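3.2 Material

We collected 2,643 public comments left under behind-the-scenes clips for music videos in February. The clips came from two labels, Wodach and Vasseur, and each ran under four minutes. Comments made up only of emoji were dropped.
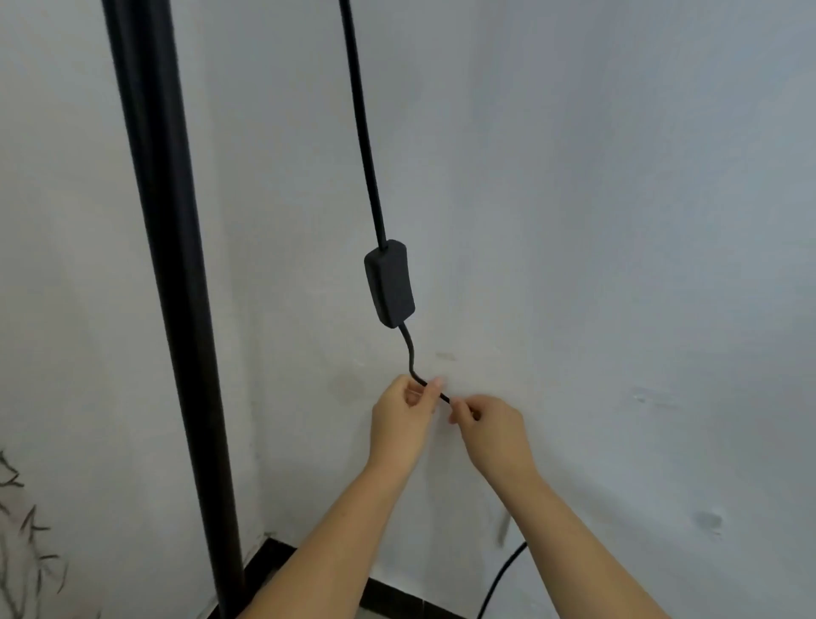 Figure 2. Two hands holding a black cord below an inline switch.

Each comment was coded as praise for the performer, praise for the dance, talk about the song, or other. Two coders worked apart on a shared set of 104 comments and then settled their differences.
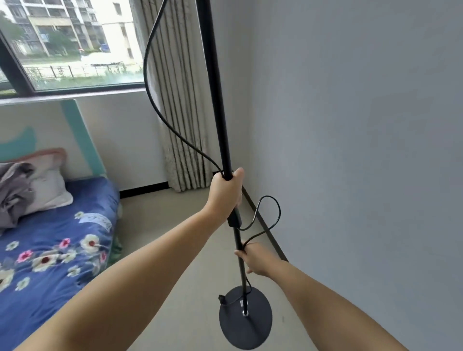 Praise for the performer was the largest group for both labels. Talk about the song was more common under the Vasseur clips, where the full track had been out longer. Replies within threads were coded in the same way but are reported separately in Section 4.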